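Metal trim between two wall panels has an orange line at the bottom. Is the "sealed strip" claim worth anything?

Posted in Walls, Panels and Trim

Grivine

We bought a place last winter where the previous owners had put smooth wall panels in the utility room. Grey-green on one side, white on the other, and a shiny metal strip covering the spot where the two colors meet. The seller's paperwork calls it a Prirar joint strip and says it is "sealed for life." I have my doubts about anything that is sealed for life, especially when the paperwork is one page long and half of it is a logo.

I gave the room a proper cleaning on Tuesday and got a close look at the strip for the first time. Most of it polishes up fine. Low down, along the outside of the rim on the green side, there is a thin orange-brown line. The green panel also has a couple of tiny dark marks that I noticed at the same time, plus some faint lines running sideways.

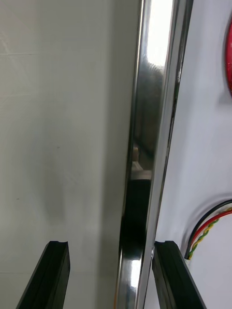
The strip where the grey-green meets the white.

My brother-in-law says it's rust and the whole thing has to come off. The shop that sells this stuff wants 12 dollars a foot for new strip and told me, without looking at it, that I should replace the panels while I'm at it. Of course they did. Before I spend anything, can somebody tell me whether an orange line means there's water behind there? And are the marks on the panel something to worry about or just dirt?

Gavavow

I hung panels for 11 years and I wouldn't take anything off the wall yet. An orange line next to metal trim can be rust, but it can also be old glue that has yellowed, cleaner residue, or grime that settled against the edge. You can't tell which by looking, and neither can your brother-in-law.

Try this first. Put a little dish soap on a damp cotton swab and run it along the line. If the color comes off on the cotton, wipe the rest, dry it, and put a strip of masking tape on the wall next to that spot with the month written on it. Look again in 2 months. If the color is back, something is feeding it.

If it doesn't come off, press the panel gently with your thumb close to the strip, low down, then press again about a foot higher. You want both spots to feel the same. A soft or springy spot at the bottom would bother me a lot more than the color does. A cheap moisture meter will tell you more, although the metal can throw the reading off, so keep the pins away from it. Don't push pins through a panel you want to keep, either. Use the pinless kind.

As for "sealed for life," I've seen that line on a lot of products. The strip covers the joint. Whether there's sealant under it depends on who put it up and how close it was to lunch. Check where the bottom of the strip meets the floor or baseboard. If there's an open gap there, mop water can get in no matter what the paper says.

Do not use steel wool on it. It scratches the shine, and the bits it leaves behind will rust and give you a real orange line.

Radonjić

Just run a bead of clear caulk down both sides and forget about it. Did mine that way and it's fine. The specks are nothing, every panel has those.

user2726

I'd skip the caulk until you know what's going on. If there is water back there, you'd be closing it in, and then you have to scrape the caulk off to fix it. "Mine is fine" isn't much of a test unless somebody has looked behind it.

On the dark marks, wipe one and drag a fingernail across it. If your nail catches, it's a chip or a nick and you can watch it. If it's flat and comes off, it was dirt. The sideways lines might be light scratches or might only be reflections on a glossy surface. Shine a flashlight along the wall from the side, then from the other side — a scratch stays where it is, and a reflection moves when you do.

And I'd get a second price before paying that shop for anything. A person who recommends new panels over the phone is selling panels.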